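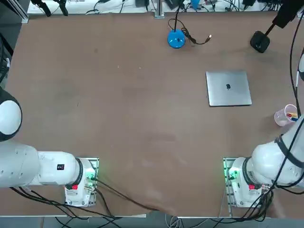
Drindholm — "Salt Ledger" vinyl vs. download, which master is it?
Posted in: Releases and Pressings
Page 1 of 1

nerker_dub
Started this thread February 20, 2018

Picked up the new Drindholm single on seven-inch and also bought the lossless download. The two do not match and I'd like to know why before the album comes out in March.

Download: integrated loudness is very high, the limiter is working through the whole second half, and the intro has been shortened by four bars. The seven-inch has the full intro, more low end under the kick, and a fade instead of the hard stop.

The sleeve credits Manolis Vlachopoulos for mastering with no mention of a separate cut. The download page lists no mastering credit at all. Does anyone know if there are two masters or one master with an edit?

Tsakiris
Reply 1

Two masters would be my guess. Namex have done this with their last few singles. The digital version goes out early to radio and the playlist people, and the vinyl gets its own pass later.

The shortened intro is almost certainly the radio edit with the wrong label on it. They did the same with the previous single and corrected the file a week later without telling anyone who had already bought it. Check whether your download can be re-fetched.

slowcentre
Reply 2

I don't agree that it has to be two masters. You can't compare a needle drop with a lossless file and draw conclusions about limiting. The playback chain rotates phase, and that restores peaks that look clipped in the digital file. You will get a higher dynamic range reading off vinyl cut from exactly the same source.

What cartridge and what phono stage? Was the file normalised after capture?

nerker_dub
Reply 3

Moving magnet cartridge, nothing exotic, into a standalone phono stage and a 24-bit interface. No normalising. I matched levels by ear on the first verse and then checked with a meter.

I'm aware of the peak issue and I'm not relying on the dynamic range number. The bass is different in a way a phono stage wouldn't explain. Below 200 Hz the vinyl is fuller, and at 43 Hz there's a sub note in the bridge that I can't find in the download at any level.

slowcentre
Reply 4

43 Hz is close enough to tonearm resonance territory that I'd want to see it on a second deck. I'd also want to know if it tracks the harmony. If it stays put while the chord changes, it's your turntable or your floor.

nerker_dub
Reply 5

It moves with the chords. The 43 Hz figure is the root in the first bar of the bridge, then it steps up. Arm resonance on this deck measures at 8 Hz with a test record, so it's well clear of that.

Tsakiris
Reply 6

Then it's a different mix, or at least a different stem balance. Jerome Espiritu plays the bass synth on this one and he talked about it on the Namex podcast. He said the sub layer was added after the first mix had been approved. He didn't say which format it ended up on.

wattle_and_daub
Reply 7

Is the download any good as a song though? I've read seven posts and nobody's mentioned the chorus.

nerker_dub
Reply 8

The chorus is fine. It's the usual Drindholm structure, half-time verse into a doubled chorus, with the vocal stacked in thirds. I prefer the B-side.

wattle_and_daub
Reply 9

Disagree. The B-side is an offcut from the EP sessions with a new drum track. Same key, same tempo, same organ patch. They've been recycling that progression for three releases.

Tsakiris
Reply 10

Different organ patch. The EP one has the percussion tab engaged and a faster rotary speed. Agree about the progression.

cutterhead
Reply 11

A few points from someone who has cut lacquers for a living.

A label will often supply one high-resolution premaster, with the limiting backed off, and derive the digital release from it. That's still one mastering job and it would carry one credit. The cutting engineer may then sum the bass to mono and apply a de-esser. Neither of those adds a sub note that wasn't there.

So if the note is really absent from the download, the premaster for the vinyl came from a later mix. The credit on the sleeve wouldn't necessarily change.

Also look in the dead wax. If the cut was done elsewhere there will normally be initials or a job number etched next to the catalogue number.

nerker_dub
Reply 12

Side A has the catalogue number, a dash, then "MV" in a different hand. Side B has the catalogue number only. The two sides look to have been etched with different tools.

cutterhead
Reply 13

MV would fit Vlachopoulos cutting side A himself. Side B without initials may mean it was cut earlier, which would be consistent with wattle_and_daub's theory that it's older material. It isn't proof. People forget to sign.

slowcentre
Reply 14

I'll accept a later mix on the basis of the note following the harmony. I maintain that the loudness comparison is worthless. Could you upload 30 seconds of the bridge from both, unprocessed?

nerker_dub
Reply 15

Will do tonight. I'll leave rumble in and label the files by source.

Tsakiris
Reply 16

On the pressing run, the shop I use was told 4000 copies across all territories, with the coloured version included in that. Over 200 of those were meant to be held back for the tour. If you're after a second copy to check against, I wouldn't wait.

wattle_and_daub
Reply 17

4000 is a lot for a seven-inch from a band that size. My local still has a full rack of the last one.

Tsakiris
Reply 18

The last one had a pressing fault on side A. Off-centre, audible wow on the sustained notes. Plenty were returned. The new one is on a different plant.

nerker_dub
Reply 19

Re-fetched the download as Tsakiris suggested. The file has changed. The intro is now the full length and the ending fades. Loudness is the same as before and the sub note in the bridge is still missing. I've kept the old file and will put all three versions up with the clips.

cutterhead
Reply 20

Good. Please include the file metadata dates for both downloads.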